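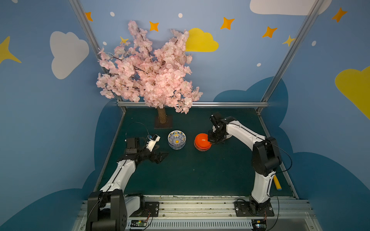 Two arms and two stacks of bowls in one of our cells at Clemstead.

About Mundmont

Mundmont writes and checks working rules for small robot cells. We are based in Clemstead, with a second room at Jaltgate, and we work mostly for colleges, research groups and small firms that have bought a pair of arms and now have to decide who may stand next to them.

We are not a certification body. We don't issue badges, and we would ask you to be wary of anyone who offers you one for a tabletop arm after a morning's visit. A certificate tells you what somebody looked at on the day they came. It says very little about what happens on a Friday at ten to five, when the one person who knows the setup has gone home.

How we began

The company was started by Blagoje Leka, who had spent years reading other people's risk assessments and had grown tired of them. Most had been copied from a bigger machine. He kept finding instructions for light curtains in rooms that had none, and emergency stop drills that named a button on a different model. One document he was sent ran to 106 pages and never said which way the operator should face.

He still reads every set of rules before it leaves the building. He sends a good many back.

What we think of "safe by design"

Not much, as a phrase. Small arms are often sold as safe to be near, and many are fairly gentle. But the arm is only part of it. Somebody chooses the gripper, the speed, the objects and the table, and each choice can undo what the maker had in mind. We assess the whole cell with the objects it is meant to handle, and if you change the objects we want to look again.

We have the same doubts about success rates. When a client tells us a task works nearly every time, we ask how many tries there were, who set the table between them, and whether the failed ones were written down. Quite often the answer to the last question is no.

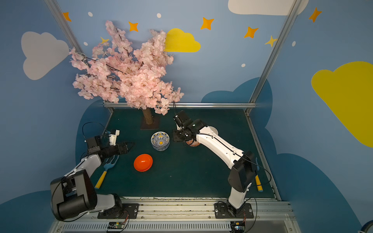 So our own cells are run under the rules we sell. Tableware is a good test for this, as bowls nest, cups tip and spoons end up in awkward places. Before a session the operator writes down what is on the mat and which way up it is. Nobody reaches in while either arm is powered, even to turn over a bowl. If something has to be moved by hand, the run is stopped, the move goes in the log and the run is marked as helped. Helped runs are never counted with the rest.

Our log now holds 1,081 runs kept on those terms. Over 600 of them are marked as helped, and we publish that figure on this page because clients ought to see it before they pay us.

Our house rules, in short

One named person is in charge of the cell at any time, and the name is written up by the door.
The stop button is tested at the start of each session by the person who will be using it.
Cables are checked by eye and by hand with the power off.
Both arms are treated as live if either one is.
A rule that has been broken 2 times in a month is rewritten or dropped.

The last one causes the most argument. Some clients feel that a broken rule calls for a telling-off. We have found that people mostly step round a rule when it was written by someone who never had to work under it.

Who we work with

Our longest-standing client is Demchenko, where we review the cell rules every October and go back unannounced at least once before the next review. We are happy to work with anyone who will agree to the unannounced visit. Those who won't are welcome to our standard checklist, free of charge, from the Clemstead office.

Visits to Jaltgate are by appointment. Please wear closed shoes and tie back long hair.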